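Search the Driltby guide

Step 3. Sorting the pieces into the bin

I keep the green blocks in a big blue plastic bin, and I love how they pop against it! Find the side with the round knob and turn it toward you.

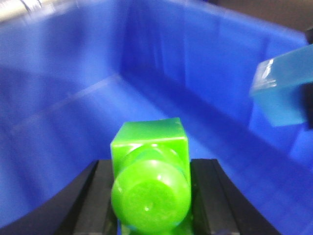
Step 4. Checking the count

Tip your blocks out on a towel (my set has 68, yours may differ) and check the knobs with your thumb. Caution: don't stack anything heavy on them.

Questions? Contact Yen-ting Chung, Driltby | Back to top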